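Bresach Mill documentary: progress report to the Jatoi Fund
2 Aug 2019
Prepared by Farzana Baloch, producer

This report covers the period from April to the end of July. The fund asked for a plain account of where the film stands, so I have tried to leave out the adjectives we used in the application.

Filming

We planned four shoots at the mill and have finished 3. The wheelhouse, the drying floor and the river channel are done. The fourth shoot, inside the upper store, was put off twice while the building owners waited for a survey of the floor. They now say the survey is complete. I have not seen it, and I won't book a crew until I have.

Daniyal Qureshi has logged 1727 minutes of footage. That sounds like plenty for a 52-minute film. A good part of it is water going over a weir, and I doubt we will use more than a minute of that. The interviews are the stronger material, especially the former sack sewers, who disagree with each other on nearly every date.

Research

The application said the mill was "the first in the valley to run at night." We can't stand behind that. Kulsoom Butt went through the company ledgers at the county archive and found payments for lamp oil, which prove that somebody bought lamp oil. She also found a rival mill at Plarnard with earlier entries of the same kind. Unless something better comes up, the line is out of the script, and I would ask the fund to take it off its web page as well.

The ledgers did give us a fire we knew nothing of, with a list of the workers who were paid for clearing up. Two of the surnames match families we have already interviewed. Kulsoom is checking whether they are the same families or just the same names.
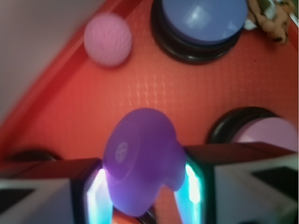
Will the film be ready for the opening of the visitor center?
The rough cut should be; the finished film probably won't. The center's opening date has moved before, and we are working to our own schedule until it is confirmed in writing.

Script and narration

Mitali Mollah has delivered a second draft. It is shorter than the first and better for it. My remaining worry is the middle section, where the mill's closing is blamed on the railroad. It's a tidy story and every local guidebook tells it, but the mill kept trading for years after the line opened. Mitali will rewrite the section with both explanations left standing.

We have not hired a narrator. Stindby, the audio house, suggested a well-known voice at a reduced rate. The rate was reduced from a figure we could never have paid, so we are listening to local readers first.

Budget

Spending is within the agreed total, with one line over. Scanning of archive photographs was quoted at $2,900 and came to $3618, the difference being glass plates that needed separate handling. We covered it from the travel line. I expect the travel line to hold, provided the upper store takes one day to shoot. If it takes 2, it won't, and I would rather say so now.

Community screenings

The application promised screenings in five schools. Maham Marwat has written to all five, and two have answered. One wants the film cut to 20 minutes. We could do that, though it would be extra editing that is in no budget line, and I'd like the fund's view before we agree.

Next period

Upper store shoot, subject to the floor survey. Third draft of the script. Rough cut to the fund for comments. Rights letters for eleven photographs whose owners we have not yet traced – this is slow work and may not be finished by the next report.

Receipts and the shooting log are attached separately.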